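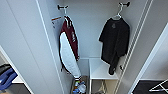
MEDIA RELEASE — RESEARCH, ROBOTICS

Mondgate finds garment-handling method falls short outside the test bench

LELNESS, February — Wivex, a widely discussed method for teaching robots to take clothes off a hanger and put them back, does not work as well in ordinary rooms as its headline results suggest, according to a repeat study released this month by the Mondgate robotics laboratory.

The Mondgate team ran 448 trials with 60 garments over 4 months. The robot used its own head-mounted camera and was given no extra markers on the clothes, the hangers or the furniture. It finished the full task, from finding the garment to leaving it where it was told to, in fewer than half of the trials. Earlier demonstrations of Wivex had been described as nearly solved. Mondgate does not think that word should be used yet by anybody, including Mondgate.

Wivex works by splitting a job into short stages and learning, from recorded human-guided runs, when to move from one stage to the next. The idea is a fair one and the laboratory has kept it. What the new study questions is how success has been scored. In most published clips a run counts if the hanger ends up on the hook. Mondgate also asked whether the garment was still on the hanger in a state that a person would accept. A T-shirt bunched up at the hem or twisted around at the shoulders passes the first test and may well fail the second.

The gap between those two scores is the main result of the study. Under the looser rule the method looks strong. Under the stricter one it loses much of its lead over a plain scripted routine, the kind that has been around for years and attracts very little press.

Wardrobes proved harder than open rails. In a narrow compartment with short hooks on the back wall, a jacket hangs side-on and a long sleeve can cover whatever is behind it. The arm has to come in at an awkward angle with a partition on either side, and the head camera is often looking down on a shoulder seam when it needs to be looking at the hook. Heavy garments with ribbed cuffs and stiff lettering behaved better than the team had expected. Soft dark T-shirts behaved worse, and black ones worst of all, as folds are hard to pick out in black cloth at any distance.

Tags were a nuisance. A loose paper tag beside a hanger was mistaken for part of the hanger often enough that the laboratory considered cutting them all off. It decided against doing so. Shops, hotels and laundries are the places that are supposed to buy this technology, and they have tags.

The study also looked at what happens when a garment has been put down on furniture with its hanger still in it. Wivex was trained mostly on hangers seen upright against a plain wall. On a sofa a hanger may stick up, lie flat or slide under the cloth, and the gripper tends to block the camera's view of it at the moment of closing. The laboratory ran these trials in 9 room layouts, some of them working spaces with bright windows, kitchen counters and people going about their day. Performance changed from one layout to the next by more than it changed between versions of the software, a finding that should give pause to anyone comparing methods on the strength of one room.

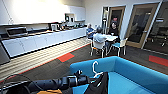
One early reader of the report objected that this was too harsh a standard, saying that no research method is finished when it is first shown, and that a robot which gets a shirt back on a hook at all, in a room it was not tuned for, is doing something that could not be done a few years ago. The same reader asked whether a person, handed an unfamiliar jacket and one hand to work with, would pass Mondgate's stricter test every time.

The laboratory accepts the second point and has added a human comparison to its plans. It is less moved by the first. Claims about readiness are already being made to buyers, and a buyer is entitled to know which rule was used to keep score.

Schwerdtfeger, which supplied the grippers for the study and paid for part of the room hire, had no say over the scoring and saw the results at the same time as the other partners. Readers may weigh that arrangement as they see fit. The company has a commercial interest in garment handling and would presumably have liked a better number.

There are limits to the Mondgate work too. All of the trials used one model of arm. The garments were adult sizes, and there were no dresses, no silks and nothing wet. The people who judged whether a garment was hanging acceptably did not always agree, and the report lists the runs on which they split. The laboratory did not retrain Wivex on its own rooms, a step which would probably have lifted the results. It says a method sold as general should not need it, but it recognises that others will see this differently.

What would change the laboratory's mind is fairly simple to state: unedited runs, failures included, in rooms the developers did not choose, scored on the state of the garment as well as the position of the hanger. Mondgate has invited other groups to bring their own systems to Lelness and use the same layouts. So far the response has been polite.

The full report, the scoring sheets and the video of every trial are available from Mondgate on request. Media wishing to see the robot at work can arrange a visit through the laboratory's front office. Visitors should allow time for more than one attempt.

ENDS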